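Subject: Re: [surfaces] gray stone for the bench top, is it going to show everything?
From: Flurina Trummer
Date: January 2026

Sorry, in a rush, van is outside. Answers below your bits.

> We have a Parnmont sample here and Steven likes it but I'm worried
> about the veins. Also what did you use for the edge? Ours is
> raw all the way round and Turcotte quoted 50 a length for trim,
> which seems steep.

Veins are fine. Go gray, mottled if you can get it, crumbs and dust vanish on it. A flat color shows every smear. Ask to see a full sheet tho, the little sample never has the big veins on it and they can run right across.

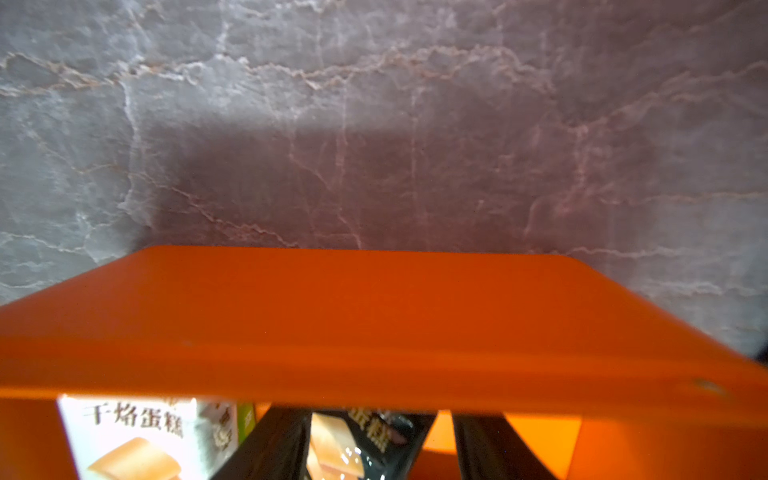 Seal it twice if it's real stone. Leave it overnight between coats. I used up to 5 cloths doing mine, cheap ones, they go in the trash after. Don't let anyone talk you into the wax.

> And does it matter what goes on the walls behind? Steven wants
> something dark.

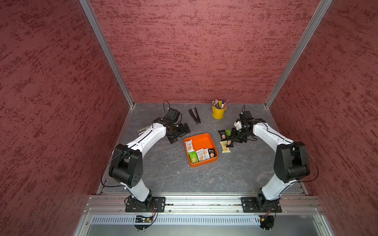 Dark is good, go for it. Rough finish hides the dings too. I'd pick a deep red-maroon with a bit of texture over plain black, and it looks great behind a gray top with faint white veining. Thin metal trim on the edges is all you need, so 50 is to much for that imo. Try the Pliltcombe place, they charged me 74 for 2 lengths and cut them wile I waited.

Measure the corners first, mine were out of square and I had to recut in October.

More tonight if I get a minute.

Flurina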